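Juvier opens its repair room to everyone this April

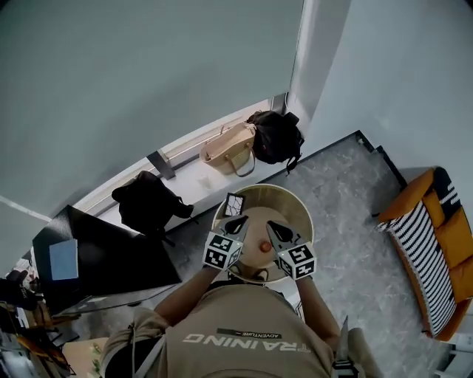 A round table, a T-shirt that says "TRAINING" and a pair of light sneakers.

Hi all -- Concetta Marras here, from Juvier. I've got news, and I've been sitting on it since before the holidays, so forgive me if I run on a bit!

Starting this April, our repair room on the ground floor of the old Cisetden mill will be open to anybody who walks in with something broken. Up to now you had to be a member, and we have 162 of those, and I love every one of them. But the phone kept ringing with people who had one toaster and one question and didn't want to sign up for a year. So come on Tuesday evenings, bring the toaster, and pay 5 dollars at the door. Kids get in free with a grown-up.

Last year our members brought in 456 items. Lamps were the biggest group by a mile (cords, mostly, and a lot of switches), then coffee makers, then zippers, which surprised me. Lino Melis runs the electrical bench and would like me to tell you to bring the plug and the charger along with the thing itself. Please do. We lost half an evening to a radio with no power supply.

Ursina Tanner has the sewing corner and she'll be teaching a short class on patching jeans, starting at 7 p.m. on opening night. There are eight chairs, so write to me if you want one. She wanted me to add this: "Wash them first. I'm not kidding."

The move to open doors was paid for with a grant from the Alcaraz Fund, which also bought us new soldering stations and a decent vacuum. Sandro Donati at the Fund told me, "We wanted to see the lights on in that building in the evening," and I thought that was a lovely way to put it. We're also starting a parts shelf with 200 labeled bins -- fuses, knobs, buttons, hinges -- and you can take what you need for whatever you think it's worth.

We can't take microwaves, gas appliances or anything bigger than you can carry up three steps. Bikes are fine.

Press are welcome any Tuesday. For interviews or to look around beforehand, ask for Concetta Marras at the Juvier front desk, Cisetden mill, side entrance.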